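Fivero Household Handling Programme
Interim progress report to Pamard
Prepared by Skilix, data collection group
Thursday, June 23, 2022

1. Scope of this report

The report covers work on the cloth handling module up to the end of the current funding period. The module supplies demonstrations for the Addo policy, which is trained to pick up, fold and stack clothing and household linen. Rigid objects are dealt with in a separate report.

2. Status against plan

The agreed target for the period was 700 accepted demonstrations. The target has been met. Recording in May was slower than planned, as the second pair of grippers had to be recalibrated before use, and the shortfall was made up in June. Collection was carried out in 36 homes - no studio recordings are included in the total.

Two items remain open from the previous report: the revised labelling guide, now in its final draft, and the storage agreement, which is with Pamard for signature.

3. Collection in homes

All demonstrations are made with hand-held grippers. Each unit has two fingers and carries its own wide-angle camera, so the recorded view matches the one the policy will receive. Garments are handled where they would normally be sorted in that home, on a bed, sofa or table. Lighting and background are left as they are found.

Folding on a bed has proved the most useful setting. The surface is large, garments can be laid out at full length, and the background is often strongly patterned, which is a known weak point of the earlier Addo model.

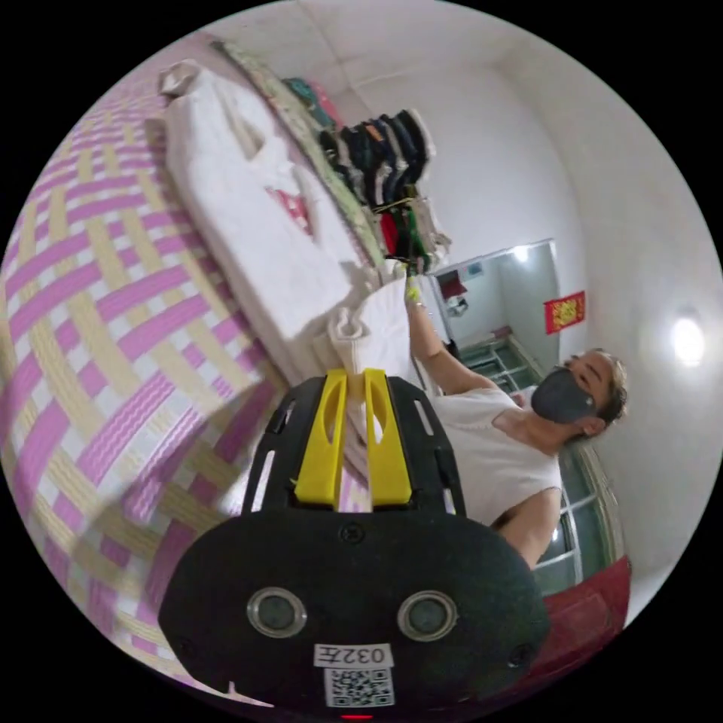
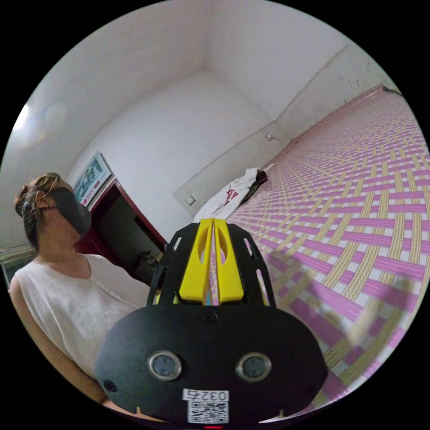 Cloth handling on a bed with a woven mat. In the first view the yellow fingers are closed on white cloth; in the second a white garment with a red print lies beyond the fingertips.

4. Data quality

Every recording is checked twice, once automatically for dropped frames and loss of tracking, and once by a reviewer who marks the start and end of each grasp. The main causes of rejection were:

- tracking lost when the camera faced a plain wall at close range
- fingers closing on two layers where one was intended
- recording stopped before the cloth was released

The first cause has been reduced by asking operators to begin each recording with a slow sweep of the room. The second is harder to correct. Thin white fabric gives little contrast between layers, and reviewers do not always agree on whether a grasp was clean. Such recordings are now kept in a separate set and are not counted towards the target.

5. Training results

The current Addo model was trained on the first part of the collection only. It grasps single garments reliably on plain surfaces and less reliably on patterned ones. Stacking is not yet at a usable level. A further training run on the full set is queued.

6. Next period

Work will move to larger items, mainly sheets and quilt covers, which need both grippers throughout. We request the release of 5 further gripper units held by Fivero, and confirmation of the storage agreement before the new recordings are transferred.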